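Gripper fault: please read before Thursday

Jiahui Fu reported that one Levton gripper closed later than its recorded signal. The delay appeared only in the clothes task, while the fingers were holding black fabric over the blanket.

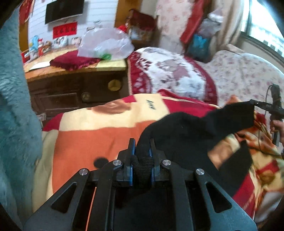 What we found

Shayne Donnelly checked 2397 recordings and marked eight as bad. A strap or cable near the jaws is also a risk - keep fingers away and stop first.
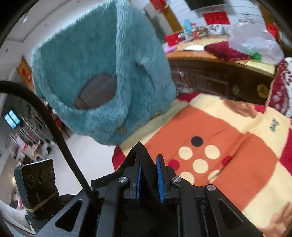 What to do now

Send late closings to Usha Krishnan.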